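Cultinthorpe öffnet im November die Tore: Das gemütliche Online-Rollenspiel bekommt seine bislang größte Erweiterung

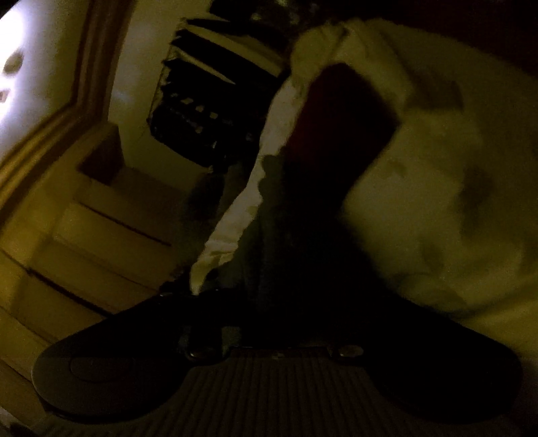 Sonntag, 2. August 2026

Wer in den vergangenen Monaten abends durch die Gassen von Cultinthorpe spaziert ist, der wird es schon geahnt haben: Hinter dem alten Zollhaus am Nordrand der Karte brannte plötzlich Licht, die Fährleute sprachen von ungewöhnlich vielen Kisten, und am Schwarzen Brett hing wochenlang ein Zettel in einer Schrift, die keiner so recht entziffern konnte. Nun ist die Sache heraus. Das Studio Vilela hat für November die Erweiterung »Handilier« angekündigt, und wenn auch nur die Hälfte von dem hält, was uns in der Vorführung gezeigt wurde, dann dürfen sich die Spielerinnen und Spieler auf einen sehr schönen Herbst freuen.

Für alle, die bisher einen Bogen um das Spiel gemacht haben (und das ist ja keine Schande, die Abende sind kurz und die Auswahl ist groß), ein paar Worte vorweg. Cultinthorpe ist ein Online-Rollenspiel der gemächlichen Sorte. Man zieht als Lehrling in eine Hafenstadt, sucht sich ein Handwerk, erkundet das Umland und gerät dabei nach und nach in Streitigkeiten zwischen den Zünften, die schon lange vor der eigenen Ankunft geschwelt haben. Gekämpft wird auch, meistens in kleinen Gruppen und meistens dann, wenn man es gerade gar nicht brauchen kann – etwa mit einem vollen Rucksack auf dem Rückweg aus den Salzminen.

Handilier ist eine Insel, oder genauer gesagt eine Inselkette, die man von der Hafenstadt aus mit der Fähre erreicht. Früher lebten dort die Kartenmacher, bis sie sich mit dem Rat überwarfen und alle Seewege von ihren Karten strichen. So erzählt es jedenfalls die Vorgeschichte, die in einem kleinen Heft im Spiel nachzulesen ist und die man sich ruhig einmal in Ruhe zu Gemüte führen sollte, denn sie ist ganz wunderbar geschrieben. Die Inseln selbst muss man sich Stück für Stück erschließen. Wer an einer Küste entlangläuft, zeichnet sie mit, und wer sich dabei keine Mühe gibt, dessen Karte ist hinterher auch ungenau. Diese Karten lassen sich tauschen, verkaufen oder gemeinsam mit der eigenen Gilde zu einem Atlas zusammentragen.

»Wir wollten, dass man sich wieder verlaufen darf«, sagt Evelien Geerts, die bei Vilela die Gestaltung der Spielwelt verantwortet. »In der Hafenstadt kennen viele inzwischen jede Treppe. Das ist schön, da fühlt man sich zu Hause. Aber ich habe das Gefühl vermisst, um eine Ecke zu biegen und keine Ahnung zu haben, was da kommt.« Auf die Frage, ob ungeduldige Naturen nicht einfach eine fertige Karte kaufen könnten, lacht sie. Das gehe selbstverständlich, nur müsse man dann eben dem Verkäufer trauen.

Zur neuen Region gehört auch ein neues Handwerk, die Kartografie, die sich mit allen bisherigen Berufen verbinden lässt. Eine Färberin stellt Tinten her, die nur bei Nacht lesbar sind, ein Schreiner baut Kartentruhen für das Schiff, und die Köche haben, wie uns versichert wurde, ebenfalls etwas davon, auch wenn das Studio hier noch nicht recht mit der Sprache herausrücken wollte. Dazu kommen zwei Verliese für kleine Gruppen. Eines davon, ein halb überfluteter Leuchtturm, durften wir bis zum ersten Gegner mitansehen. Das Wasser steigt und fällt dort im Takt der Gezeiten, sodass ein Gang, der eben noch frei lag, beim Rückweg schon versperrt sein kann. Das führte in der Vorführung zu einigem Durcheinander und zu viel Gelächter am Tisch der Entwickler, die ihren eigenen Heiler auf der falschen Seite einer Schleuse zurückgelassen hatten.

Ein Wort noch zur Begleitung, denn darüber dürften sich besonders die Alleinspieler freuen: Mit Tada kommt eine neue Gefährtin ins Spiel, eine etwas brummige ehemalige Lotsin, die man gleich zu Beginn der Überfahrt kennenlernt. Sie kämpft mit, wenn keine Gruppe zur Hand ist, und kommentiert die Zeichenkünste ihrer Schützlinge mit einer Deutlichkeit, an die man sich erst einmal gewöhnen muss. Nana Antwi, die die Dialoge geschrieben hat, erzählt, dass Tada ursprünglich nur in einer einzigen Szene auftreten sollte. »Dann haben mir die Kollegen ständig Sätze zugerufen, die sie unbedingt noch sagen müsste. Irgendwann war der Text für die Überfahrt länger als die Überfahrt.« Am Ende wurden es 1.203 vertonte Zeilen, und wir gestehen gern, dass wir uns auf jede einzelne davon freuen.

Bevor es im November für alle losgeht, gibt es einen geschlossenen Test. Vilela vergibt dafür 1.000 Plätze unter allen, die sich über ihr Spielkonto anmelden. Der Abschluss der Lehrzeit wird vorausgesetzt, ansonsten spielt es keine Rolle, wie weit man ist oder welches Handwerk man gewählt hat. Gilden können sich leider nicht geschlossen bewerben, was in den Foren schon für einigen Unmut gesorgt hat. Das Studio will sich die Sache noch einmal anschauen, versprechen mochte man uns aber nichts. Der Spielstand aus dem Test wird vor der Veröffentlichung gelöscht, die selbst gezeichneten Karten dürfen allerdings als Andenken behalten und in der eigenen Werkstatt an die Wand gehängt werden. Eine hübsche Idee, wie wir finden!

Auch an der alten Welt wird übrigens gearbeitet. Das Lager bekommt endlich eine Suchfunktion, die Wartezeiten an den Fähren werden kürzer, und die berüchtigte Treppe hinter der Gerberei, auf der schon so mancher Charakter stecken geblieben ist, soll repariert werden. Im Forum gibt es bereits einen langen Faden, in dem die Leute Abschied von ihr nehmen – mit Gedichten, mit Bildschirmfotos und mit einem erstaunlich ernst gemeinten Antrag auf Denkmalschutz.

Zum Preis der Erweiterung hat sich Vilela bisher nicht geäußert. Die Überfahrt und der erste Hafen von Handilier sollen für alle kostenlos zugänglich sein, sodass man sich in Ruhe umsehen und mit Tada ein erstes Mal streiten kann. Einen genauen Tag im November will das Studio nach dem Ende des Tests bekannt geben, und die Anmeldung dafür ist ab sofort in den Kontoeinstellungen freigeschaltet.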